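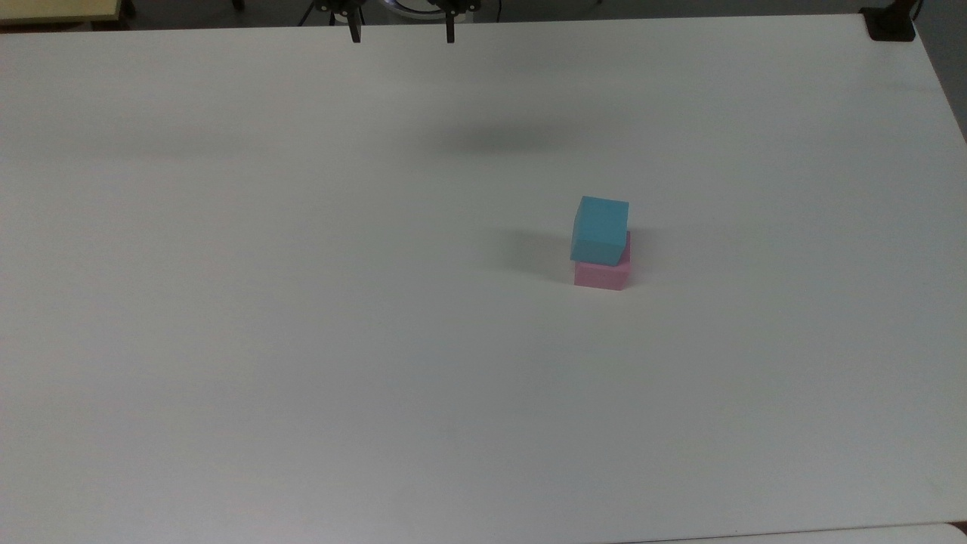
Foam Block Gallery – Stacking on a White Tabletop

Coughlan play blocks, pastel set, item 725. The set is sold in a carton of 48 and restocked in January. The pages for the Breda and Irkik sets use the same white surface, so colors can be compared from one gallery to the next.

Two blocks are used on this page, blue over pink. The first view gives the best reading of the offset: the blue block is set toward the left and back, leaving a sliver of the pink top face exposed at the lower right. Edges on the blue block are slightly rounded.

The second view takes in more of the table – and the neighboring one, with the seam between them. The blue block is turned a little relative to the pink, and one edge overhangs. Judge the blue by its side faces; the top face reads brightest under this light. The pink is matte.

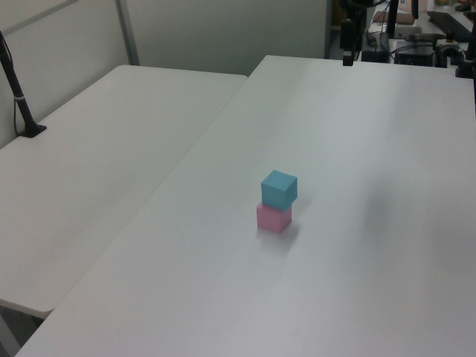

View 2. Blue on pink, two-block stack near the center of the table.

Storage bags for this set are listed under item 149. Gallery updated 22nd December.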